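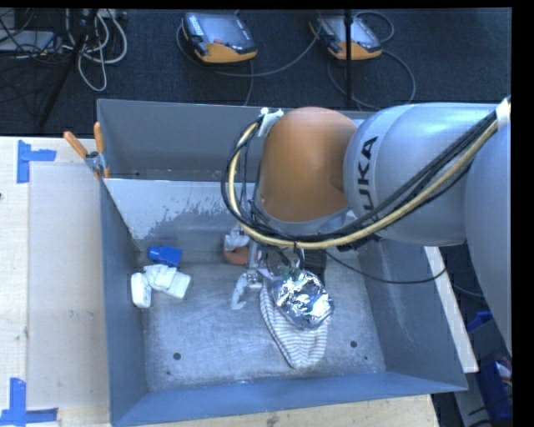 *Page 3 of 12*

**Re: Bare steel hoppers — paint, wax or leave alone?**

**tmoldovan**
Back to the original question. Our chute at Barkura lost its coating along the upper slope first, then the wear crept down. I stripped it and left it bare. Light surface rust in February, gone after a few loads.

**norbert_b**
Depends on the load. Dry castings will keep bare steel polished. Anything damp will pit it. We put two-part epoxy on ours and got up to 4,000 cycles before touch-up.

**flallville_fab**
> Anything damp will pit it.

Disagree. Pitting comes from standing water. Drill the low corners and it drains.

**norbert_b**
Drain holes don't help under packed fines. I cut out a floor panel on Saturday that had two of them, both plugged solid.

**tmoldovan**
What size?

**norbert_b**
12 mm. Should have been larger.

**piatek_welding**
Scratches in paint are worse than no paint — rust runs under the edge. Bare or galvanized, nothing between.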